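### 3.2 Locks, keys and the storage of small goods

The household storage study began in January with a survey of dwellings in the Hutside district of Narnanberg. Its purpose was to establish how residents secure small storage spaces that are not fitted with a built-in lock: garden sheds, cellar compartments, meter cabinets, tool chests and shared bicycle rooms. The survey covered 257 storage spaces. Of these, 245 could be examined with the resident present, and the remaining 12 were left out of the analysis.

In the spaces examined, the padlock was the most common means of closure. Combination locks were found mainly on bicycle rooms, where several households need access and the cost of replacing lost keys had been a repeated source of complaint. Keyed padlocks were preferred on cellar compartments. Residents described them as easier to open in poor light, and older residents in particular did not wish to rely on remembering a number.

The survey form distinguished between the body of the lock, the shackle, the key, and the fitting through which the shackle passes. This distinction proved useful during interviews. Many residents who reported "a broken lock" had a sound lock on a bent or loosened hasp, and a smaller group had a working lock for which no key could be found. The three cases call for different remedies and should be recorded separately in future work.

### 3.3 Key keeping

Residents were asked where the key to each padlock was normally kept. The answers fell into four groups: on the resident's main key ring, on a hook or in a drawer inside the dwelling, with a neighbor or relative, and on a short ring of its own. The last group is of particular interest. A key on its own ring is easily passed from one person to another, but it is also easily put down and forgotten. In 52 cases the resident had to search for the key before the storage space could be opened for the survey.

Fülöp, in an earlier note on the Mirani housing blocks, proposed that a padlock left open should always be stored together with its key. The lock is hung in the hasp or placed on a shelf with the key still on it, and the two are separated only when the space is closed. The present study supports this practice for spaces that are in daily use. It is less suitable for shared rooms, where an open lock and its key may be removed together.

A further observation concerns size. The padlocks used on cellar compartments were small, and their keys were correspondingly small. Residents with reduced grip strength reported difficulty in holding the body steady with one hand while turning the key with the other. Several had solved the problem by threading a cord or a larger ring through the head of the key. Padlocks of this general type, with a rectangular brass body and a silver-colored shackle, were used as the reference form in the remainder of the work (Figure 4).

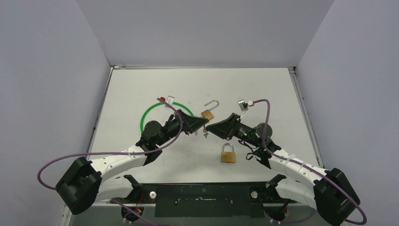

Page 15

**Figure 4.** Open brass padlock with raised shackle. A small silver key on a short ring hangs just below the body.

### 3.4 Recommendations for residents

On the basis of the survey, the following guidance was prepared for distribution by the Fesov housing office.

- Keep a second key to every padlock inside the dwelling, marked with the number of the compartment.
- Attach a ring or tag to any small key that is not carried on a main key ring.
- Check the screws of the hasp whenever the lock is replaced.
- Do not leave an open padlock and its key in a shared room.

The guidance was reviewed by Ákos Fülöp, who recommended that the second point be placed first in the printed version. Residents of shared bicycle rooms will receive a separate sheet on combination locks, which is described in Section 4.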